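How to Sort Small Parts and Craft Supplies into Drawer Units

If you sew, fix things, or build models, you end up with a lot of small items. Buttons, screws, beads, fuses, needles, spare bulbs. Most people keep them in jars and old envelopes until they can't find anything. A set of plastic drawers is a cheap fix, but it only works if you sort before you fill it. This page covers the way we do it in the Trorndale workshop. Allow one evening for a small collection and a weekend for a large one.

What you need

A drawer unit, or more than one
A clear table
A tray or baking sheet with a rim
Small zip bags
Paper labels or masking tape
A pencil and a fine marker
A damp cloth

Step 1. Put everything in one place

Bring every jar, tin and envelope to the table. Check coat pockets, the kitchen drawer and the glove box of the car. Don't sort yet. If you start sorting before it's all together you will fill the drawers and then find another box in the garage.

Step 2. Make a rough sort

Pour one container at a time onto the tray. Make piles by what the thing is for, such as fastening, sewing, electrical, or hanging pictures. Don't sort by size at this stage. Spend 30 seconds on each handful and move on. Anything you can't name goes in a bag marked "unknown."

Throw out bent nails, stripped screws, dried-up glue and dead batteries. Batteries go to your local drop-off, not the trash.

Step 3. Pick the drawer unit

Measure the shelf or bench first, including the depth. Deep drawers are good for tape, thread and tools. Shallow ones are better for anything smaller than a coin, where a deep drawer just turns into another jar.

See-through or cloudy plastic lets you tell a full drawer from a low one without opening it. Solid colors look tidier in a living room. I have used both, and I use the clear kind for hardware and the solid kind for yarn.

Pull each drawer all the way out and push it back in before you load anything. If one sticks when empty it will be worse when it's full. Wipe the inside with the damp cloth and let it dry. 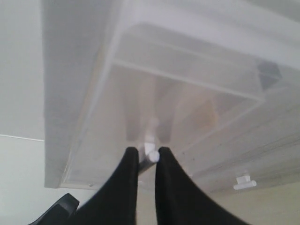
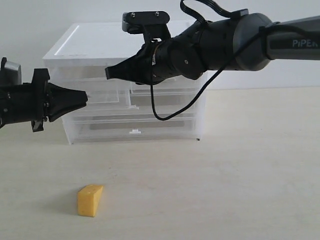 Translucent plastic drawer unit, seen close up in the first picture and against a plain wall in the second.

Step 4. Decide what goes where

Heavy items go at the bottom. This means screws, nails, hinges and anything else made of metal. A light unit with all its weight in the top drawer can tip forward when you open it.

Put the things you use every week at the height of your hand when you are sitting or standing at the bench. Things you use once a year go at the top or the very bottom.

Keep small magnets, button batteries and needles out of reach of children, whatever the rest of the layout looks like. A drawer unit has no lock. Use a cabinet for those.

Step 5. Divide the drawers

A drawer with one kind of thing in it needs no divider. For the others, cut strips of cardboard to the inside height of the drawer and notch them so they slot together. Leave a gap of 2 mm at each end so the strips don't bow. Zip bags also work, standing up like files, with the label facing you.

Step 6. Label

Write the labels in pencil first and live with them until next Tuesday or so. You will move things. When the layout has settled, go over them in marker. Use the word you would say out loud when looking for the item. "Picture hooks" is better than "wall fixings, misc."

Tharindu Munasinghe tapes one sample of the part to the front of each drawer as well as the label. It works well for screws.

Step 7. Write a list

If you have more than one unit, give each a letter and number the drawers from the top. Keep a sheet on the wall: A3 fuses, A4 picture hooks, B1 elastic. Our list at Trorndale runs to 60 lines. It takes a while to write, but only has to be done once, with small changes after.

Keeping it in order

Keep a small dish next to the unit for loose parts and empty it when it's full. Go through the "unknown" bag each November. Whatever is still a mystery can go.

When a drawer won't close, don't press things down. Take half out and either split it over two drawers or give some away.

Sunil Debnath has written a separate page on storing thread and bobbins, listed under Sewing Room.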